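Film > Revival Nights > FAQ
Posted 23/03/2024 by Xuelian Xue

What is Revival Nights?
Old movies, projected on a wall of the Sevwood at a size their directors would mostly forgive. We lean toward the middle shelf of the video store: heist pictures, courtroom weepies, comedies whose posters featured someone shrugging.

Who picks the movies?
I do. Suggestions go in the box by the door, and I read them with an open mind and a pen for crossing things out. Yes, I have seen all the requests for the director's cut. 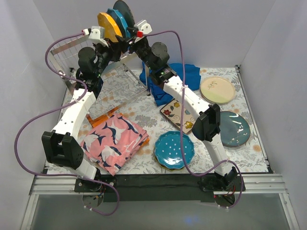 Plates held upright at a table with a floral cloth.

How much is a ticket?
$11 at the door, or $15 for a double bill. Members of the Lammers film society pay the same as everyone else, despite what a few of them tell the box office.

When should I show up?
Doors open at 7, and the movie starts at 7:30. We don't run trailers, so if you stroll in at 7:45 you have missed the murder and will spend two hours asking your neighbor who died.

Are the movies dubbed?
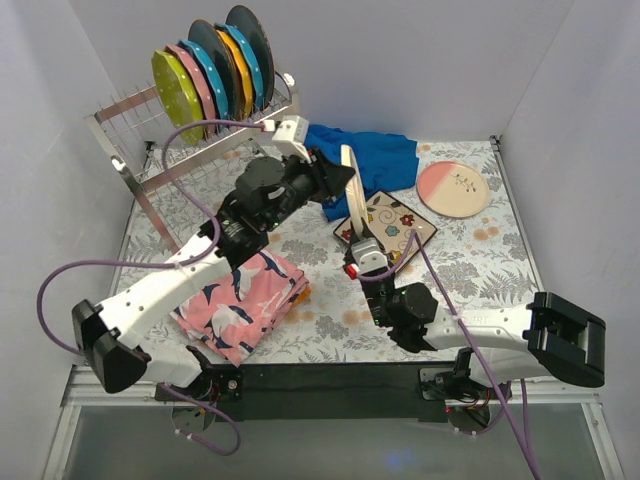 Never on purpose. We did once receive an Italian western dubbed into what I think was German — the audience voted to keep going, and it remains one of our best-reviewed evenings.

Can I bring kids?
Anyone under 17 needs an adult along for R-rated titles. For the rest, use your judgment. A PG from the early eighties may contain more face-melting than you remember.

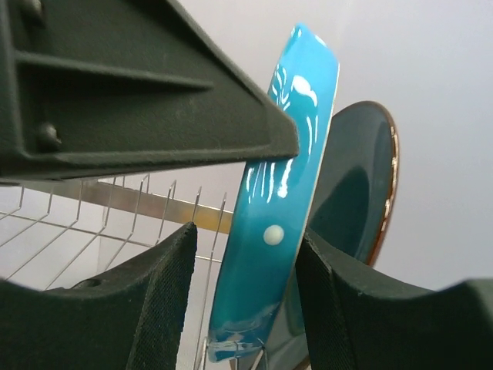

Photo: Tayla Rewi

Is there parking?
The Skusa lot is free after 6. The Isteck garage isn't, at any hour, and they do tow.

Can I get a refund if I hate the movie?
No, but you can complain to me in the lobby afterward. I'm usually near the coffee.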